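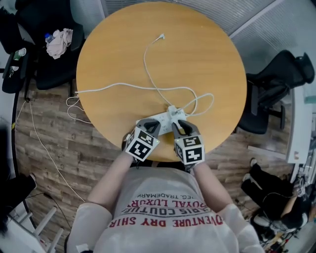

Vustono held an open afternoon in June, and I went because Esi Odoi had an extra slot on the sign-up sheet and because I have been complaining for two years that demonstrations of learned manipulation only ever show the robot. The part I wanted to see was the recording side. The invitation said "data collection, hands-on" and that was accurate.

Some context for readers who come here for the PLC posts. Vustono does not teleoperate an arm to get its training data. A person holds a gripper in each hand and does the task directly. Each gripper carries its own camera and a cube with fiducial markers on its faces, and the person also wears a camera on the head. The marker cubes give pose. The arm that later runs the policy is fitted with the same fingers, so the recorded motion is transferred as end-effector trajectories, with the kinematics sorted out afterward. Aba Frimpong, who runs collection there, gave us this in less time than it takes to read and then moved on to the tasks.

The one I spent longest on was the power strip. The station is a round table, a strip, a plug and more white cable than you would want near your knees. The operator works with both hands: one steadies the strip while the other deals with the plug or the cord, and the roles swap as needed. On paper it is a simple task. In practice it combines the two things that give me the most trouble in my own work, which are a tight insertion and a deformable object. A plug needs alignment on more than one axis and a fair amount of force at the end. A cable stores twist, and it pulls on whatever you are holding at exactly the point where you would like it not to.

I asked what counts as a usable episode. The answer was stricter than I expected. Both marker cubes have to be recoverable for the whole take, timestamps on all streams have to agree, and the task has to end in the stated end state. A dropped plug is kept if the operator recovers it in a natural way. It is thrown out if the operator puts a gripper down and uses fingers. The power strip set stood at 1,028 accepted episodes that week, with a target of 200 more before they changed the cable type. 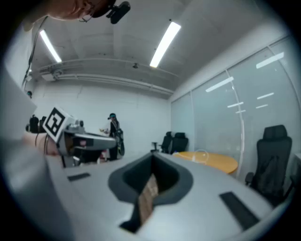
Then we got to try. The gripper is lighter than it looks and the trigger travel is long, so for the first few takes I closed too early and pushed the strip across the table. Your wrist wants to do what it does with a screwdriver, and the camera on the tool does not care for that. Fast rotation smears the markers. Aba's advice was to move at the speed of someone who is slightly bored, and it helped more than anything in the handout.

My numbers, for the record: 39 attempts, most of them rejected. The usual fault was occlusion. I kept bringing one hand over the other, which hides a cube from the head camera. Esi was much better at it and had the sense to plan where the cord would go before picking anything up.

Two technical points I wrote down and want to come back to:

Tracking on the grippers is done visually first, with the cubes used as a correction. I asked about drift in a room with plain white walls and a lot of glass. Aba said glass was a known nuisance, mainly through reflections of the ceiling lights, and that they check every session against a fixed calibration pose. I would like to see the residuals.

The grippers log finger width but no force. For plug insertion I think this is a real gap. The policy has to infer contact from the image and from how far the fingers have closed – and on a stiff socket those two signals look much the same before and after seating. Aba did not disagree. A load cell in the finger mount is on the list, behind the Herker calibration rig.

The same session is being repeated at the Lagos office and at Skiltholm, with the same tasks and a different set of power strips. If you build insertion cells for a living, go, and wear a shirt with short sleeves. Loose cuffs catch on the trigger.

I have asked for a sample of the gripper logs and will post plots if they let me.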